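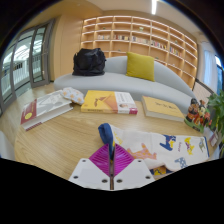

About us

Jistadum is a small reading room for families on the ground floor of Clinwood House. Siham Smadi opened it in December with 1,000 books, most of them from her own home and from two schools which were closing their libraries. Today we have some 4,000, in 4 languages, and the built-in shelves are lit in a warm color so the children like to stay near them.

You can sit on the long gray sofa or at the round table and read as long as you want. Books about birds and animals are the most loved. We ask only one thing — before you go home, please clear the table. Books return to their cubby, cloths are rolled or folded, small pouches are put back with their owners. The children learn this quickly, often before the parents.

Membership is 77 per year for one family, and guests are welcome without payment on Friday. Tea is from Delelau, the bakery next door. For school groups, please write to Siham two weeks before your visit and tell us the age of the children.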